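Cell 2 restart checklist after gripper fault
2024-05-18
By Deepika Palaniappan

Covers the Flirnden arm at the key handling station, Plorkstead site. The arm went into protective stop at cycle 1,469 with a finger force error. The stop worked as it should. Nobody was inside the fence. The cell stays locked out until every item marked OPEN is closed.

1. Lockout and isolation - PASS
Main disconnect off, padlock and tag on. Air line bled to zero. Tried a start from the pendant, no movement.

2. Emergency stops - PASS
Both buttons and the pendant stop tested before lockout. All three latch and need a manual reset. The button by the infeed is stiff. Still legal, but order a spare.

3. Fence and gate switch - PASS WITH COMMENT
Gate switch drops power to the arm when the gate opens. The lower hinge bolt had backed out and I tightened it by hand. Needs threadlock.

4. Event log - PASS
Saved to the shared folder before anyone cleared it. The log has 12 force warnings on the left finger ahead of the stop. Warnings at this level don't light the stack lamp, so the operator had no way of knowing. See item 9.

5. Finger coverings - FAIL, OPEN
The left finger covering is torn along one side. A ragged piece hangs loose and ends in a narrow strip with threads coming off it, and there are frayed fibers on the opposite edge as well. The right finger is in better shape but has a fold or small tear near the top. I can't tell which from the wrist camera, so treat it as a tear and replace both. A loose strip can catch in a key ring and drag the ring along when the arm lifts. I think that is how we got the force error, but the log alone doesn't prove it.

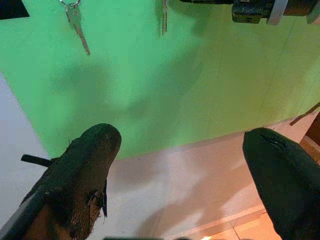 6. Finger opening and closing - OPEN
Not to be tested until the new coverings are on. When they are, run 20 open and close cycles with nothing in the grip at reduced speed, then 20 more with a test key. Listen for scraping on the left side.

7. Work surface - PASS WITH COMMENT
Green board checked by hand for loose fibers and grit, then wiped down. Keys and rings go back in the parts tray before restart. The operator sheet still says to leave them out at shift change. Please correct it.

8. Spare parts - OPEN
We had one left covering in the drawer and no right. Desjardins quoted a matched pair. Don't fit one new and one old, the grip force calibration assumes both are the same thickness. The Cusska covers on the shelf are for the other cell and are too long for these fingers.

9. Warning settings - OPEN
Force warnings need to reach the stack lamp. I'm asking for amber on the first warning and a controlled stop on the third. Production may object to the extra stops. I would take the stops over a ring thrown at the fence.

10. Inspection interval - OPEN
Coverings are now checked once a month. Change to every 200 cycles, with the arm stopped and the gate open, and look at both sides of each finger. The camera view is fine for a quick look between checks but it does not show the backs. Review the interval again in November.

11. Restart sign-off - NOT SIGNED
Needs maintenance and the shift lead, both in person. No remote reset.

Old coverings go in a labeled bag in my office. Don't throw them out, the supplier wants them back for the claim.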